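November 25, 2021

The whiteboard in the study at Lelholm has now been in daily use since February, and it seems appropriate to set down a short record of how it has served the household.

The board was purchased from Flollen after some comparison with a similar model by Vanags. The Vanags board was the cheaper of the two, but its surface was matt and held a grey haze after the first week of a borrowed trial. The glossy surface wipes clean with a dry cloth, and even writing left over a long weekend comes away with little effort.

Gloss does have a cost. The board stands upright above a low cabinet, and under the ceiling light a band of glare falls across its surface. Anything written beneath that band must be read from the side. I have moved the lamp twice and the table once, with modest results. A blind is under consideration.

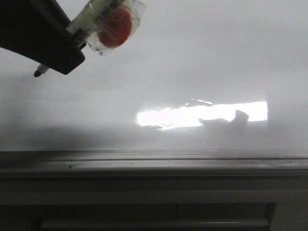 *A marker over the board, with the light reflected in the glossy surface.*

Markers have been the larger expense. A box of 36 was ordered from Tament in the spring, and 13 remain in usable condition. The rest dried out, chiefly through caps not being pressed fully home. The following arrangements now apply in this house:

- Markers are stored lying flat, in the shallow drawer.
- Any marker that writes faintly on two occasions is discarded — it is not returned to the drawer in hope.
- Dark ink is used for the weekly list. Lighter colours are reserved for underlining.
- The board is cleared every seventh day, whether or not the list is complete.

The last of these has met with some resistance, but it stands. A list carried over for a third week is copied into the notebook, where it may be dealt with at leisure.

Cleaning fluid is used sparingly. The 600 ml bottle supplied with the board is still more than half full. Warm water on a soft cloth has proved sufficient for most marks, provided that the surface is dried before it is written upon again.

A second, smaller board for the kitchen has been proposed. The wall beside the larder measures slightly less than the smallest size Flollen offers, and the matter is therefore deferred to the new year.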